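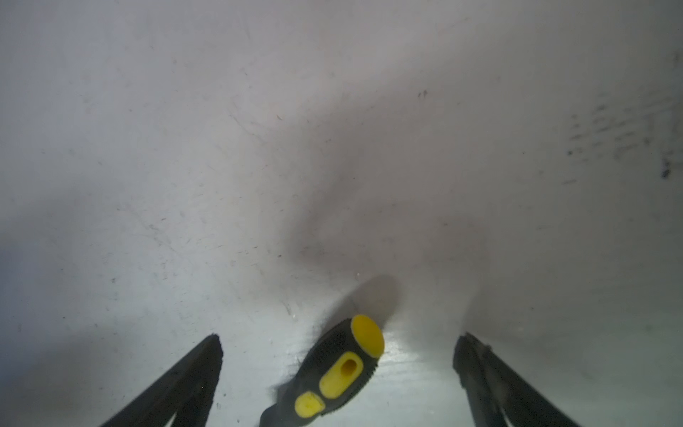
teofilo_h
Fui al embalse de Camach el 8 jun. 2020, tres horas desde la orilla norte. Dos black bass pequeños y nada más. El agua bajó bastante desde mayo. ¿Alguien probó con lombriz?

musyoka.b
Con lombriz solo saqué percas. El mayor midió 15 cm, así que al agua otra vez.
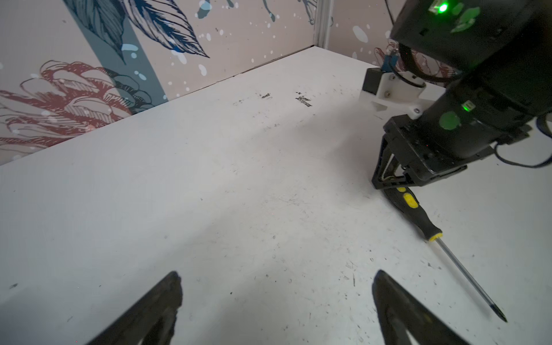 R. Shojaei
No estoy de acuerdo con lo de la orilla norte. En la presa, con vinilo y plomo ligero, saqué uno de 223 gramos y perdí otro mejor.

teofilo_h
En la presa está prohibido pescar, mira el cartel.

R. Shojaei
Solo a menos de 79 metros del muro. Yo estaba más lejos.

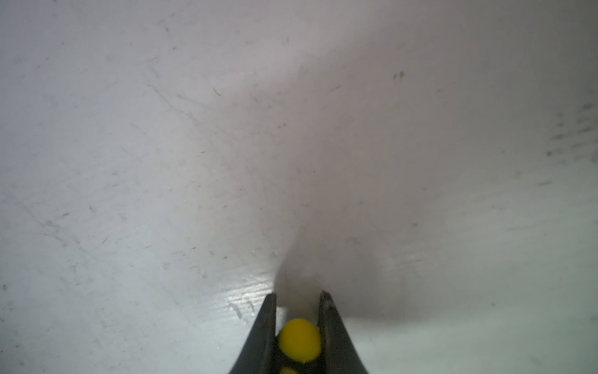
musyoka.b
De todas formas, con viento del este allí no se puede lanzar.

Comentarios

Sunita I.: ¿El permiso se saca en el bar?
Feven: Sí, pero cierra a las 3.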